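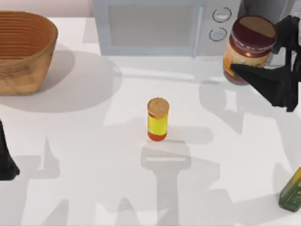
Figura 1. Cena simulada da bancada, vista superior: frasco preso pela garra direita e ligeiramente elevado; ponta da garra esquerda junto à margem.

Ensino > Robótica de Manipulação > Apontamentos das aulas práticas

Aula prática: comparação de garras em simulação
Docente: Yetunde Tijani

1. Objetivo
Comparar duas geometrias de dedos, Favdale (dedos angulares) e Etholm (dedos paralelos planos), na preensão de objetos de uso doméstico. O controlador é o mesmo nos dois casos (Flilmont, modo de impedância). Só se altera o modelo da garra.

2. Montagem
A bancada inclui um cesto entrançado, um micro-ondas branco, um frasco de vidro com tampa e duas garrafas. A garrafa verde está deitada. A garrafa pequena, de corpo amarelo translúcido, fica de pé perto do centro da bancada e serve de obstáculo na trajetória do braço direito.

3. Procedimento
a) Carregar a cena e fixar a semente aleatória.
b) Executar 200 tentativas por garra, com a posição inicial do frasco perturbada até 20 mm em cada eixo do plano.
c) Elevar o frasco e manter a posição durante 2 s.
d) Registar força normal, escorregamento e contactos não previstos.

Considera-se falha a perda de contacto de um dos dedos durante a fase c), mesmo que o frasco não caia. Contacto com a garrafa central: registar à parte, não conta como falha de preensão.

4. Notas sobre a perceção
As sombras dos braços cobrem boa parte da metade inferior da bancada. Na segmentação por limiar de intensidade surgem regiões falsas com contorno semelhante ao da garra. Usar a máscara de profundidade. Repetir um subconjunto com as sombras desativadas e comparar o erro de pose do frasco.

5. Entrega
Relatório e ficheiros de registo até sexta-feira. Indicar a versão do modelo de atrito; a anterior à de outubro não é aceite.

Conteúdos relacionados
Calibração mão-olho: exercícios resolvidos
Modelos de contacto e atrito de Coulomb
Guia de instalação do simulador Nwachukwu
Controlo de impedância: folha 2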